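Visit Report: Printon Packaging Works and Flalavby Road Depot
1 Nov 2023

Purpose of the visit

The regional training office arranged a one-day visit for 13 members of the apprentice program. The group toured the Printon works in the morning and the road maintenance depot at Flalavby after lunch. A first visit, planned for June, had been postponed at the request of the host.

Printon works

Participants were received at the main gate and given a short safety talk. The tour covered the cutting hall, the paper store and the loading bays. The Mets line, which folds and glues cartons, was running during the visit. Questions mainly concerned shift patterns and the handling of paper waste.

Transfer to Flalavby

The group traveled by bus on the two-lane road across the farmland. Depot staff had asked participants to look at the surface and roadside fittings on the way, and these were discussed on arrival – in particular the darker repaired areas in the asphalt, the white edge lines and the delineator posts set in the grass. Bare trees, among them a tall birch, stand on the verge beside the plowed land. 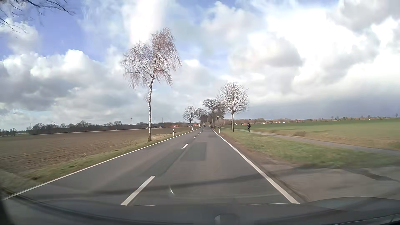
Flalavby depot

The depot maintains the local network as far as Kutum. Staff showed the salt store, which holds 400 tons when full, and 2 of the 3 plow trucks. The third was out for service. A supervisor explained how patch repairs are recorded and when a full resurfacing is ordered.

Remarks

The time allowed at the depot was too short for the workshop to be seen. A longer afternoon stop is recommended for the next group. The office thanks both hosts for their welcome.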